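Visit report: Satevo chalk and board works, Floltcombe
Posted 09/01/2024

The Satevo works at Floltcombe opens to the public one afternoon each August. The site makes molded chalk, slate-effect boards and a small line of school erasers. Access this year covered the batching room, the molding hall, the drying tunnels and the packing area. The test lab was closed for recalibration and was described by the guide from the corridor.

Getting there is simple from Lirville by the valley road. Parking is on gravel behind the gatehouse. Visitors sign in, read a one-page safety sheet and are given ear protection for the molding hall. Groups are kept small, and the full route takes a little under two hours with stops.

The first stop was the front office, where the works keeps its batch records on paper as well as on the server. Each batch gets a card with the plaster lot, pigment lot, water ratio and the operator's initials. Cards are filed by month and held for seven years. The guide said that the paper set has settled two disputes with a pigment supplier.

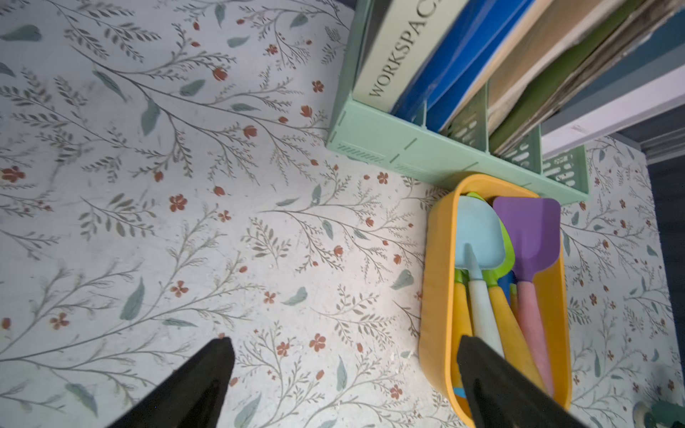

Binders and books in a mint-green file organizer.

Batching is done dry. Calcium sulfate hemihydrate comes in by tanker and is held in a silo on the north wall. Pigment is weighed by hand on a bench scale and added to a ribbon blender before any water goes in. Color drift between batches was the main quality complaint until the works moved to dry blending. Sidewalk chalk takes a higher pigment load than board chalk, so it has its own blender.

Water is added at the head of the molding line. The slurry has a working time of only a few minutes, and the Goh line in the hall is built around that limit. It fills heated brass molds, scrapes the top face and ejects onto slatted racks. One mold plate gives 156 sticks of the thin board type. The thick type needs a separate plate and a longer hold. Noise in the hall is high near the scraper and moderate elsewhere.

Drying is the slowest step. Racks go through two tunnels in series, the first at a low setting to limit cracking and the second at a fixed 94 degrees Fahrenheit. Thick sticks stay in for 27 hours. Sticks pulled early feel firm on the outside but break under light side load, and a tray of rejects was passed around to show the fault. Broken stock is ground and sold as a soil additive. It is not returned to the blender.

Packing is part manual. Board chalk is cartoned by machine. Sidewalk chalk is laid into trays by hand, all sticks in one direction, and checked for chipped ends.
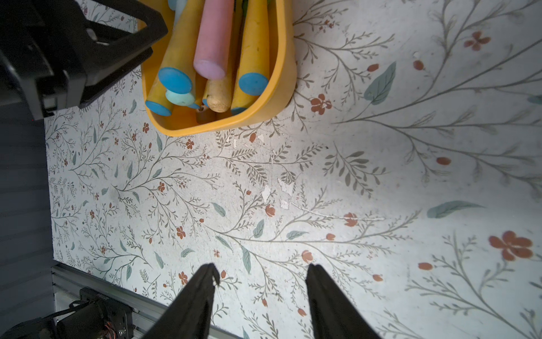

Sidewalk chalk in a yellow-orange tray, with a thick pink stick at the center.

Dust control was better than expected for a plant of this age. Extraction hoods sit over both blenders and over the scraper, and the floor is vacuumed between shifts. The packing area has no hood and a film of dust was present on the window ledges.

The works shop is in the old boiler house. It sells seconds by weight. Item 2052, a mixed bag of thick sticks, was sold out by mid-afternoon. Card payment only. Toilets are next to the shop, and the route has one flight of stairs with no lift, between the drying tunnels and packing.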